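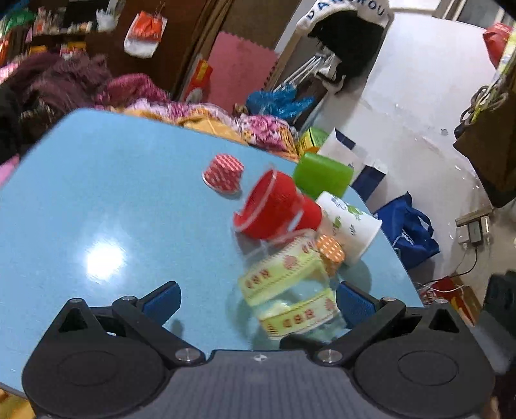 Las almohadillas azules y el tarro de los corazones rojos. ¡Empezamos hilo de pinzas!

1/ Llevo desde marzo queriendo comparar en serio los dos juegos de dedos que tengo para la pinza de mano, y por fin me he puesto. Por un lado las almohadillas Pinitz de goma azul, por otro las Woson, más duras y con estrías. Misma pinza, misma mesa, mismos cacharros.

2/ El método es de andar por casa: tumbo un objeto, me acerco con la pinza, cierro, levanto un palmo, cuento hasta tres y lo dejo. Si gira dentro de los dedos lo apunto como "medio". Si se cae, fallo. 400 agarres en total, repartidos a partes iguales (sí, tengo la muñeca para el arrastre).

3/ El tarro de cristal es mi objeto favorito para esto. Liso, redondo, con etiqueta por en medio y una tapa naranja de lunares blancos más arriba. Según dónde lo pilles, tocas vidrio, papel o tapa, y cada cosa se comporta de una manera distinta.

4/ Con las Pinitz, agarrando por la etiqueta, una maravilla. La goma cede un poco, abraza la curva y el tarro sube sin girar. Con las Woson hay que centrar muchísimo más, y si entras torcida el tarro hace molinete y se te va hacia un lado.

5/ Ahora bien – y esto no me lo esperaba – en vasos de plástico ganan las Woson. La goma blanda se pega al plástico y al abrir tarda un pelín en soltar, así que el vaso se mueve justo cuando ya lo tenías colocado. Con las estrías suelta limpio.

6/ Me preguntaba ayer Darren Dunmore por la cámara. Va montada en la propia pinza y mira hacia los dedos, así que las puntas salen siempre en imagen. Lo malo es el movimiento: en cuanto acelero, el objeto sale algo borroso. Tengo pendiente bajar la exposición y ver cuánto ruido me como a cambio.

7/ Y los reflejos, claro. Mesa celeste brillante más luz de techo igual a manchurrón blanco en el tablero. Probé con un polarizador barato y mejora, pero me quita luz y vuelvo al problema de antes. ¿Alguien ha probado un difusor en la lámpara?

8/ El controlador es el Zukance pequeño. Lo tengo con la fuerza de cierre al 70 % y estoy encantada, la curva de cierre es suavísima. Por encima de eso las Pinitz se deforman demasiado y las puntas dejan de quedar paralelas.

9/ Números del tarro: 14 fallos con las Woson, 9 con las Pinitz. La diferencia gorda está en los "medios", que con la goma azul casi desaparecen. Me falta pasar a limpio los vasos y las tapas sueltas, que de canto son una pesadilla preciosa.

10/ Lo siguiente es repetirlo todo con el brazo Stockdale, a ver si lo que gana en mi mano gana también en la muñeca de un robot. Si tenéis otras almohadillas que merezca la pena meter en la comparativa, decidme marca y dureza, ¡que me apunto lo que sea!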